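Triddale Scale Aircraft Society: Members' Forum
Topic: Revised rules for the 1:72 class

Serkitwood_Secretary
Posted January 31, 2020
Members are advised that, from March, entries in the 1:72 class must be accompanied by a written record of paint and markings. Bases may not exceed 9 inches on the longer side. The entry limit remains 3 models per member.

rathore72
I must object to the written record. The Rathore decal sheets carry no reference notes, and many of us built from them in good faith.
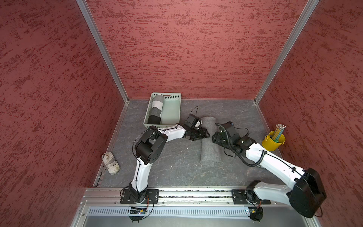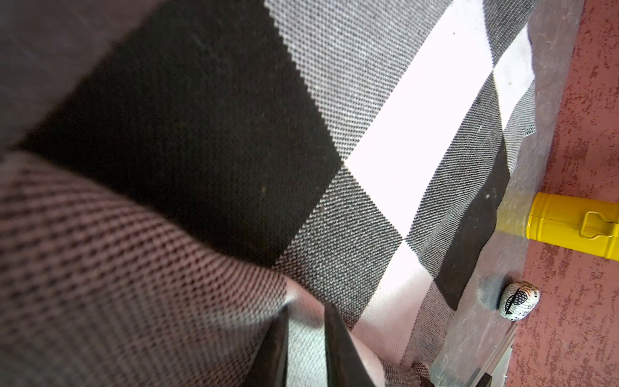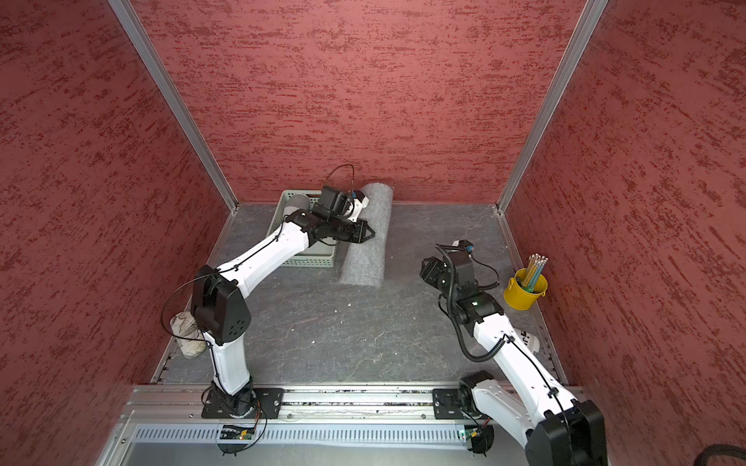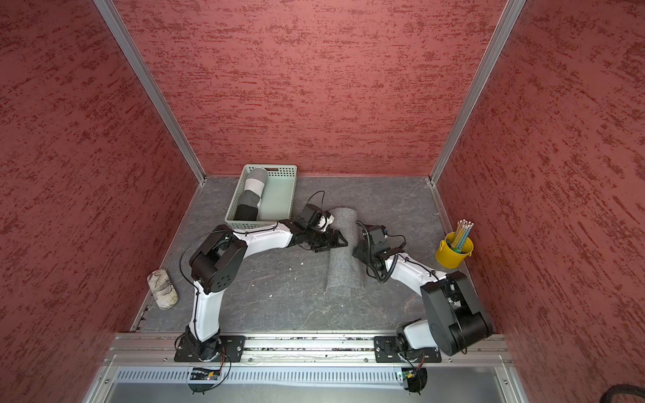
I would ask that models finished before the rule takes effect be exempt. My own floatplane was completed last year and its sources were not kept.

grerkska_hangar
I do not agree. The last show received 747 entries, and the judges could not settle disputes over squadron codes without papers. One page is a modest request.

Serkitwood_Secretary
The exemption will be considered. A record of 200 words or fewer is sufficient, and a citation to a published book will be accepted in its place.

rathore72
Thank you. Does the base limit include the nameplate?

Serkitwood_Secretary
It does.

grerkska_hangar
That differs from the printed rules, section on bases. Please correct one or the other.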